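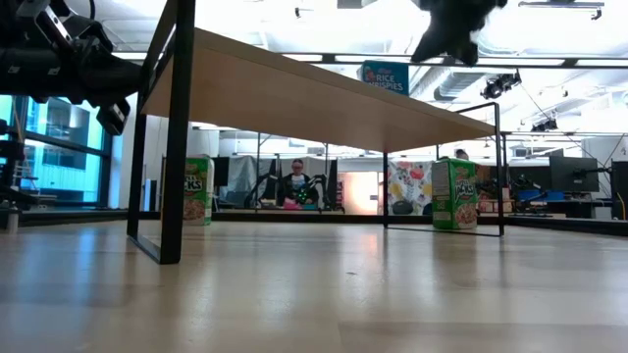

7.4 Dropped or displaced items

A dropped-item fault (code 16) is raised when the Lorneo controller loses grip feedback during a transfer and no release was commanded. Both arms stop and hold position. The fault does not tell the operator where the item has come to rest, and the wrist sensors cannot be relied on to find it. Cartons often end up below the work surface, as with the two green cereal boxes on the floor under the table, while the blue Rice Krispies box on the tabletop remains a valid target. Clearing the fault from the console at this stage will allow the arm to resume toward the next target with a person possibly still reaching under the table.

CAUTION: A held arm is still powered. Do not reach beneath the table until step 3 has been completed.

1. Press the stop button on the operator console. The status line changes from HOLD to STOPPED.

2. Check both grippers for a trapped item. If one is found, support it by hand from outside the marked area and select Release.

3. Turn the isolator to OFF, fit your personal lock, and wait 2 minutes.

4. Retrieve all items from the floor, approaching from the side farthest from the arm bases. Look behind the table legs.

5. Inspect each carton. A crushed corner or open flap will cause a repeat fault — set the carton aside and enter it in the log.

6. Remove your lock, restore power, and run the homing routine at low speed.

7. Select Clear Fault, then Rescan Table. Do not select Resume Last.

Note: Resume Last was left enabled in error on controllers supplied to the Skernside site before Saturday, October 19, 2019. Supervisors should confirm with Ravindran Salian that the corrected settings file has been loaded.

If code 16 appears again within 200 transfers, replace the finger pads (see 9.2) and repeat the grip test at 500 grams. If the test fails, leave the cell locked off and contact Mohandas Pai at Gowda Service.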